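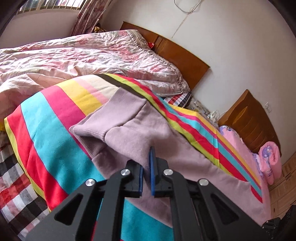
Item 3: mauve sweatshirt-like garment on the striped blanket, Bedroom 2.

Zariņš House Residents' Meeting
Minutes, 29 July 2025, upstairs landing

Present: Mahnaz Ahmadpour (chair), Tyson Leclerc, Reet Butkienė, Ojārs Avotiņš (minutes)
Apologies: Aigars Rebane, who was in the shower and could be heard.

1. Minutes of the last meeting
Approved. Tyson asked that the word "sulked" be changed to "left early." Declined.

2. Matters arising
The drying rack has been returned to the landing. Reet wished it noted that it has been returned before, in February, and that this did not last.

3. Clothes on the bed in Bedroom 2
The chair reminded everyone that Bedroom 2 is the guest room and that the bed in it is for guests. It has become the place where laundry goes to think things over. The mauve-pink sweatshirt with the wide ribbed band was discussed at some length. Tyson said it was not his. Reet said it was not hers, although she would take it if it was going. Mahnaz said she had folded it once already this month and did not intend to form a relationship with it.

Ojārs proposed that anything left on the bed past Sunday night goes into the hall closet, second shelf. Tyson asked what happens when the second shelf is full. The chair said the third shelf. Carried, 3 to 1.

Sweatshirts are to be folded sleeves in, then in half, ribbed end at the bottom. Reet demonstrated on her own cardigan. Tyson demonstrated a different method, which the meeting agreed was rolling.

4. The blanket
Reet would like the striped blanket to stay where it is. Ojārs finds it loud, the turquoise and the lime green especially, and asked whether something plainer could be put over it when his mother visits. Mahnaz said his mother had complimented it. Ojārs said his mother is polite. No vote was taken. The blanket stays.

Washing instructions for the blanket: cold, by itself, never with anybody's white shirts. Tyson's white shirts were mentioned. There were 2 of them and they are now pajamas.

5. Hangers
We are short again. Mahnaz got a price from Brakotico for a box of 200, which everyone felt was a lot of hangers for one house. Tyson will ask his sister for her spares. Reet will go through the hall closet and throw out the wire ones that catch on knitwear.

6. Dresser
Aigars called through the door that he would give up 6 inches of the top drawer. The meeting thanked him. The bottom drawer still sticks. Ojārs to rub a candle along the runners, as he undertook to do last time.

7. Any other business
Tyson asked who had moved his socks. The chair ruled that this was not business.

Actions
Ojārs: drawer, candle, shelf label.
Reet: wire hangers.
Tyson: sister.
Mahnaz: put a note on the fridge asking whose sweatshirt it is.
Aigars: to be informed of the above once dry.

Next meeting when the third shelf is full, or when Reet calls one.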